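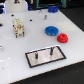 Somebody left a comment on the last gallery asking whether the little gears are a pain to get on and off, and whether it wouldn't be kinder to start beginners on the big blue one and hide the red one in a drawer till they've earned it. Yes to the first bit, at least until your fingers learn, and I'm coming round to the second!

Welcome to the Prirero board gallery, anyway. If you've wandered in from somewhere else, Prirero is my name for a white board with pegs on it and a collection of small parts to go with them, and it lives on my black worktop more or less permanently now. I made it for people who want to get better at fiddly jobs. Gears, plugs, that sort of thing. The idea came to me after a Friday spent swearing at the inside of an old tape player, when I realised I'd never once practised putting a small thing in the right place without the clock ticking and something expensive at stake.

Blue gear and red gear, side by side. The blue one is the easy one and I won't hear otherwise. It's big enough to hold by the rim, it lies nice and flat, and the hole in the middle is plain to see. The red one is smaller and stepped, like two gear rings stacked up, and it's a little horror. You pinch it where it feels natural to pinch it, which is the narrow bit, and then your fingertips are hiding the very hole you're trying to line up. My advice is to hold it by the wider ring and lower it very, very slowly. If it sticks, lift it and start again. Please don't push.

The darker blue one, over at the far edge. Pretty colour, isn't it? I like to put a gear right at the back so people have to reach for it, and reaching changes everything. Your wrist tips, the gear tips with it, and suddenly a job you could do half asleep in the middle of the board is a proper nuisance. I've had more grumbles about the back edge than about all the rest put together.

The pegs. Silver-coloured metal ones towards the back of the board, and darker ones on the light grey panel with the black border. The paler ones can be murder to pick out against white when the light is flat (go on, have a hunt for the one near the back edge). I did think about painting the tips. I even bought the paint. But then a lot of real insides-of-things are grey on grey or white on white, so the paint's still in the cupboard and the pegs are still pale.

The cream connector block. This is my favourite and I know it's a strange thing to have a favourite of. I love the ribbed faces, and the hints of brass colour down in the openings, and the way it stands there taller than it is wide like a tiny block of flats. It came out of a mixed tub from Birketti, where you pay by the scoop and get what you're given. Connectors are a different skill from gears altogether. A gear mostly doesn't care which way round it is. A connector cares very much indeed, and if you force it you'll bend something and feel dreadful all evening. Look at the ends first, get them level, then press with your thumb flat.

A few things people ask me, all in a heap.

How long did it take? Four evenings, and one of those was mainly tea. The drilling was quick. The marking out was slow, and I'd do it slower still if I had it to do over, as I rubbed out the rectangle so many times I wore a shiny patch in the first board and had to bin it.

Do you oil the pegs? I use a dab of Flokero on a rag and then wipe it all off again, so I'm not sure it even counts. Before that I go over each new peg with 1000 grit paper, just a twirl or two, to take the burr off the top. It makes more difference than anything else I've tried. A burr you can hardly feel with your thumb will still catch the inside of a gear every single time.

Why white? It's what I had. I do like it, though, it has that slightly soft shine and it wipes clean with a damp cloth. Biscuit crumbs show up terribly.

Can I borrow it? You can if you're near Prieto! It goes to the repair afternoon there in April and I bring two sets of gears, because the red ones roll under the radiators and stay there. Come and have a go. There's no test and no prize, and children tend to be much better at it than their parents, so be ready for that.

Could I make one at home? Of course you could, and you don't need to copy mine. Any flat board will do so long as it doesn't rock. Spread the pegs out a bit further than you think you should. Mine seemed generous on paper, and then I put real hands near it and they were suddenly enormous. If you haven't got gears, try old washers, cotton reels, the wheels off a broken toy, whatever's in the drawer. Connector blocks turn up in dead appliances all the time, and it's lovely to give one a second job.

I'm still undecided about the rectangle. Part of me wants to keep it as a rest area for whatever you're not using, and part of me wants to make it the finishing point, so everything has to end up inside the black line before you're allowed a biscuit. If you've got an opinion, pop it in the comments. I read them all, usually over breakfast, and the one about trying it in woolly gloves is now on my list for this winter.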